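Mendar Flat Sheet, Washed Cotton

Neneo Bedding / Sheets / Flat

In stock again. The August batch sold out quick so if you want the wide size don't wait.

Plain cotton flat sheet, washed before it gets to you so it's soft from night one. 190 thread count. We get asked why not higher. Higher isn't always better, the very dense ones sleep hot and take forever to dry on a line. This one breathes.

Deep hem at the top, narrow hem on the other three sides. No elastic, no pocket. Works as a top sheet, or tuck it under as a bottom sheet if your mattress is an odd size.
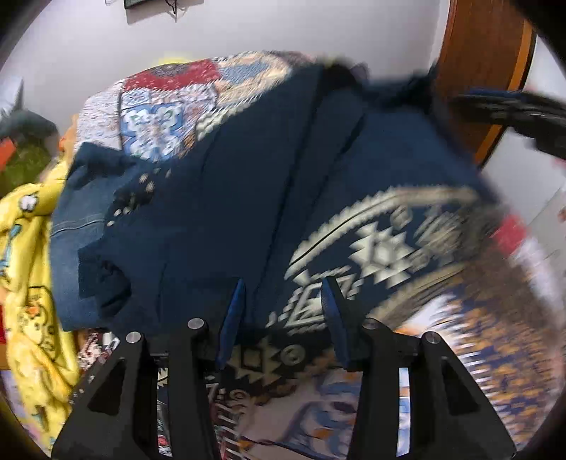

Shrinkage is small but it's there. We cut long to allow for it, so first time out of the bag it will look a bit too big. Leave it. Don't trim untill you've washed it at least once.

Sizes: twin, full, queen, wide
Fabric: 100% cotton
Weave: percale
Colors: white, oat, slate. Clondlow green is discontinued, sorry

Care
Machine wash warm with like colors. Tumble low or line dry. No bleach on oat or slate. Iron damp if you iron, most people dont. Skip the fabric softener, it coats the cotton and you lose the crisp feel.

Matching pillowcases are sold in pairs, see the Borbély page for the ones with the buttoned end. Same cloth, same dye lots most of the time. Order together if the match matters to you.

Ships in 6 days. Returns 20 days, unwashed, in the bag it came in.

Page updated Thursday, September 16, 2021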